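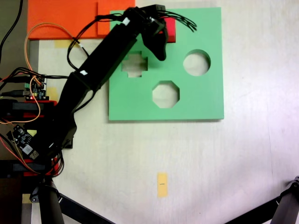 Our arm and the green shape board, tape marks on the table

Shape sorter task: arm keeps missing the holes. Board problem or code problem?
Posted by brondness_club, 28 May 2020

Hi all! I help out with the after-school robotics club at Brodcombe and we're stuck. The kids picked a shape sorter as their spring project – the arm picks up a block and drops it through the matching hole in the green board (cross, circle, octagon). We teach it by moving the arm by hand and saving positions, then play them back.

The circle goes in most of the time. The octagon is so-so. The cross is awful! We logged 294 tries last month and the cross went in on 20 of them, and I think a couple of those were luck. It nearly always lands up on one of the inside corners and just sits there. We've got yellow tape on the table so things go back in the same place, and I've re-saved the positions more times than I want to admit. Do I need better motors, or is there something smarter to do? The demo for parents is coming up and I'd like one clean run of all three.

Leena Räsänen
Had the exact same thing with my eighth graders, so don't buy motors yet. Two things helped us.

First, tape on the table only tells you where the board was if you line up on it carefully, and a loose board creeps every time a block bumps it. Put a dab of mounting putty under each corner. Our score for the circle went up that same afternoon.

Second, a cross only fits if the rotation is right too. Ours was off by 8 degrees and you couldn't see it from the side at all, you had to get your eye right over the gripper (with the power off please). Save a position just above the hole, fix the twist there, then go straight down slowly. If it still catches, have it wiggle a tiny bit each way before it lets go. The kids loved writing the wiggle, they named it and everything.

Also check your cables. If a bundle near the gripper gets tight when the wrist turns, it'll pull you off by a hair and it won't be the same hair every time.

gaillard_dad
we just sanded the blocks lol. took a bit off every side and the cross dropped right in. is that cheating? the judges didn't ask

Brerkard963
What arm is it? Mine had a loose screw at the second joint and I spent two weeks blaming the code. Grab it near the gripper with the motors holding and push gently sideways – if it clunks, start there. Don't know about the putty, never tried it.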